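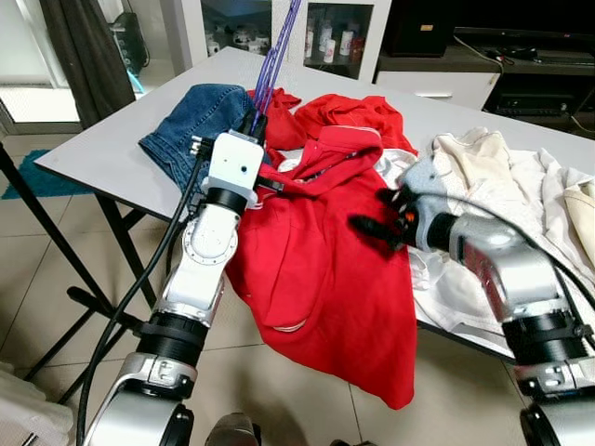
New rules for two-armed robots in the home

Companies which test household robots in rented flats and family homes now have a common set of rules to follow. The text was published in April by the Jokcombe working group, after 2 years of meetings, and it covers machines with two arms that handle clothes, towels and other soft things.

Until now most firms have written their own instructions. Some were careful and some were only one page long. The new document has 97 points, and a firm that wants to say it follows the rules must be able to show a written record for each of them.

Many of the points are about cables. A cable that runs along the outside of an arm must be fastened so that it cannot catch a sleeve, a strap or the leg of a pair of trousers, and it must be checked before each session. Clothes that hang over the edge of a table get a section of their own. The arm may pull such a garment upwards only at low speed, and the operator must have a stop button within reach the whole time.

"Everybody wrote about hard objects, cups and boxes and so on," says Nanna Snorradóttir, who led the writing of the text. "A shirt has no fixed shape. It can be under one hand and around the other at the same moment, and then both arms pull. We had many reports of this kind."

The group went through 525 such reports, sent in by the firms that took part. In most of them the only damage was a torn seam or a table which had been moved from its place. Folding tables are still allowed, but their legs must be locked and the table must be tested with a sideways push before work begins.

There are also rules for the room itself. Loose rugs must be taken away or taped down where a robot drives. Glass doors on furniture that the arms can reach must stay closed during the work. People who live in the home must be told which hours the machine is running, and they have the right to end the session without giving any reason.

Not all are satisfied. Mikkel Hjaltested, head of testing at Forker, supports the rules on cables but thinks the paperwork is too heavy for small companies. "We are a small team, and one of us will now sit with forms," he says. He would like a shorter version for firms that run fewer than 100 sessions in a year — a wish that the group has promised to discuss in the autumn.

Skov and Zivard have both said that they will use the rules from the start. The text is free to read, and comments can be sent to the working group until the end of October.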